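Notebook, folding bench - Sunday, February

Started at 2 in the afternoon. Today is only the red garments, the same kind as Khôi Thân washed for us. I wanted to write down the order of the work, as Pascal Leblanc will take the bench after me and he asked how I do it.

The basket stays in the far right corner. One piece comes out and is spread on the far half of the table, long side parallel to the back wall. The near half I keep free for the folding itself. Éabha Nic Giolla prefers to spread in the middle, but then the sleeves have no place and she must turn the whole thing around.

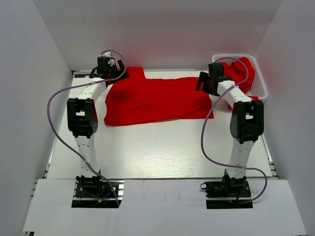
Smoothing goes from the centre to the sides. If I pull only on the corners, the lower edge becomes crooked and the first fold is already wrong. Small creases I leave alone, a long slanting fold I open again before to continue. Sleeve goes in first, then side, then the bottom up to the collar.

The red colour is good on this white top, the edges are easy to find. Less good is the fluff. Didier Riviere bought the Vitale lint roller and it is fine for the cloth, but for the table a damp rag is better.
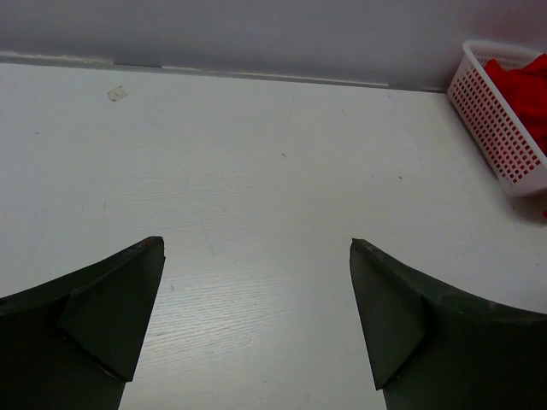
Old tape must also be scraped from the top before the next batch, the small scraps too. I used the plastic card, never the blade - the surface has a fine grain and it would mark. Dark specks: try the rag first, and if they stay, write it here.

To do:
Ask Josiane Hoarau if the Varel shelf is free for the folded pile.
Second basket, same size, mesh sides if possible.
Pascal: please note your own folding order under mine, also if it is different.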